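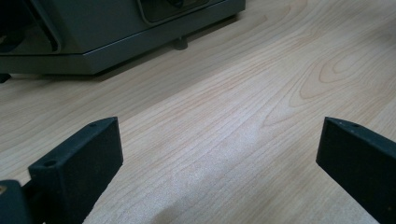 Pallari 그리퍼 데이터셋 README: 닫힘 지연 고장 기록 포함

버전 메모

이 저장소에는 손에 들고 쓰는 그리퍼 Pallari로 탁상 작업을 기록한 에피소드 1,000개가 들어 있습니다. 그중 50개는 고장이 있는 상태로 기록되었습니다. 처음에는 이 50개를 삭제하려고 했지만, 고장 검출을 연구하는 분에게 필요할 수 있다고 생각해서 별도 폴더로 옮겼습니다. 학습에 사용하기 전에 아래 내용을 꼭 읽어 주십시오.

한국어는 제 모국어가 아닙니다. 어색한 표현이 있으면 이슈로 알려 주시면 고치겠습니다.

무엇이 잘못되었는가

손가락이 완전히 열린 위치에서 닫기 명령을 받았을 때, 왼쪽 손가락이 오른쪽보다 늦게 출발하는 일이 있었습니다. 로그에는 두 손가락이 동시에 움직인 것으로 적혀 있습니다. 로그의 값은 모터의 위치이고, 손가락 끝의 위치가 아니기 때문입니다. 그래서 우리는 이 문제를 5월까지 발견하지 못했습니다.

지연이 가장 긴 경우는 14프레임입니다. 이런 에피소드에서는 물체가 한쪽으로 밀린 다음에 잡히거나, 전혀 잡히지 않습니다.

원인

손가락과 장착 블록을 연결하는 나사가 풀려 있었습니다. 조립할 때 조임 순서를 지키지 않은 것이 원인이라고 판단합니다. 제어 프로그램 Garba에는 이상이 없었습니다. 다만 Garba는 모터 값만 확인하므로 이런 종류의 고장을 경고하지 못합니다. 이 점은 지금도 같습니다.

안전에 관한 주의

나사가 풀린 손가락은 늦게 움직이지만, 출발한 후에는 갑자기 닫힙니다. 시험 중에 작업자의 손가락 끝이 가볍게 끼인 일이 한 번 있었습니다. 다치지는 않았습니다. 그 후로 다음 규칙을 적용합니다.

1. 전원이 들어온 동안에는 두 손가락 사이에 손을 넣지 않습니다.
2. 에피소드 10개마다 기록을 멈추고, 전원을 끈 후 나사를 점검합니다.
3. 좌우의 움직임이 다르게 보이면 그 에피소드를 끝까지 진행하지 말고 바로 정지합니다.

폴더 구성

normal: 정상 에피소드
fault_delay: 닫힘 지연이 있는 에피소드 50개
meta: 라벨과 점검 기록

fault_delay의 라벨은 사람이 영상을 보고 붙였습니다. 지연이 시작된 프레임과 끝난 프레임이 있고, 확신이 없는 경우에는 unsure 값이 1입니다.

알려진 한계

손가락이 검은색 무광이라서 그림자가 진 곳에서는 끝의 경계를 정하기 어렵습니다. 또 탁자 면에 약한 광택이 있어 밝은 반사가 생기는데, 우리가 시험한 추적 도구 Feltance는 이 반사를 물체의 경계로 잘못 인식하는 경우가 있었습니다. 자동으로 라벨을 다시 만들 계획이라면 결과를 눈으로 확인하시기 바랍니다.

고장은 모두 그리퍼 한 대에서 나온 것입니다. 다른 장비에서도 같은 모양의 지연이 생기는지는 모릅니다.

문의

질문은 저장소의 이슈에 남겨 주십시오. 제목 앞에 Resgate를 붙이면 우리 팀에게 전달됩니다.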